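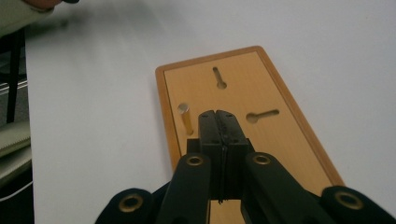 Page 5 of 12

Sallelley Support – Protective Headgear
Ticket: Rondis riot helmet, visor drops out of the raised position
Opened: 30/05/2018
Customer: Lammers, Wetthorpe training site
Contact: Friederike Voß
Handled by: Hannelore Bauerfeind
Status: Closed

Friederike Voß wrote:
Hello! First off, we love these helmets. The padding is great, people stopped complaining about sore foreheads the week we switched over, and the neck guard sits just right over our jackets. But we have a problem with the visors on part of the April delivery. Push the visor up and it clicks like it should, then as soon as you start jogging it slides back down over your face. Down is fine, it locks tight. It's only the up position. The older helmets from you don't do it at all. I tried tightening the side knobs by hand and it got a little better, then came right back.

Hannelore Bauerfeind wrote:
Hi Friederike, thanks for such a clear report, and I'm so glad the padding is working out! Could you check three things for me?
Does it drop on both sides together, or does one side let go first?
Is there a thin rubber washer under each side knob? Unscrew the knob all the way and look.
Were the visors taken off for cleaning or for fitting the gas seal?
Please don't put any oil or silicone spray on the pivots in the meantime. And please keep the affected helmets out of your exercises until we have this sorted.

Friederike Voß wrote:
Left side goes first, every time. You can see the visor twist a bit and then the right side follows. Washers: yes on the right, yes on the left, but the left ones look different. They're flat on both faces and the right ones have a little ridge. And yes, we took all the visors off to fit the seals. Helmets are pulled, we're using the old ones.

Hannelore Bauerfeind wrote:
That ridge is exactly what I was hoping you'd spot – brilliant! The ridged washer belongs on both sides, with the ridge facing the shell. The flat one is a spacer from the seal kit and goes on the outside, under the knob. I think the left side has the spacer in the washer's place. Have a look in the seal kit bags, the small ridged ones may still be in there.

Order from the shell outward:
ridged washer, ridge toward the shell
visor arm
flat spacer
knob

Turn the knob until it stops, then back it off a quarter turn. Raise the visor, hold the helmet by the chin guard and give it a good shake.
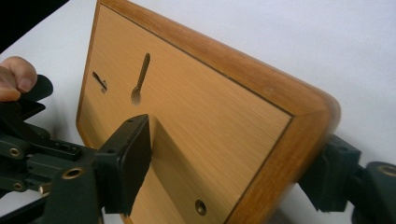 Wooden board with two keyhole slots

Friederike Voß wrote:
Found them in the bags! Did one helmet first and shook it like mad, visor stayed up. Then I put it on and ran the stairs for 20 minutes (my legs are not thanking you) and it never moved. Doing the rest this afternoon. One left knob has a worn thread and won't seat, can I get a new one?

Hannelore Bauerfeind wrote:
Wonderful news, and hats off for the stairs! A new knob goes out to Wetthorpe today, no charge, with a few spare ridged washers. Keep that one helmet out of use until the knob is on. I've also asked for the drawing in the seal kit leaflet to be redone, the washer and the spacer look nearly the same in it and you're not the first to mix them up.

Friederike Voß wrote:
Knob arrived and fitted, all visors staying up, whole group back in the new helmets. Thank you so much, you can close this one.

Note added by H. Bauerfeind: closed at customer's request. Cause: flat spacer fitted inside visor arm, left side. See also leaflet change request 62.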